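Sanding between coats

Let the first coat of varnish dry overnight before you touch it. Use 240 grit paper, fold it in three, and go with the grain — light pressure, a few passes. Wipe the dust off with a damp cloth and let the surface dry.

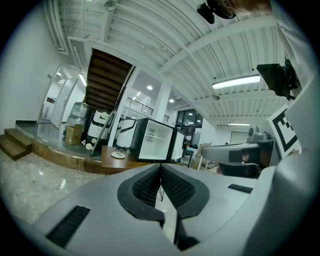

How do I know when to stop sanding?
Stop when the shine has gone evenly dull and your palm feels no bumps.

Save 60 grit for stripping old paint. It leaves scratches that show through a clear finish. Keep used sheets for table legs and other narrow parts.

Updated 27th February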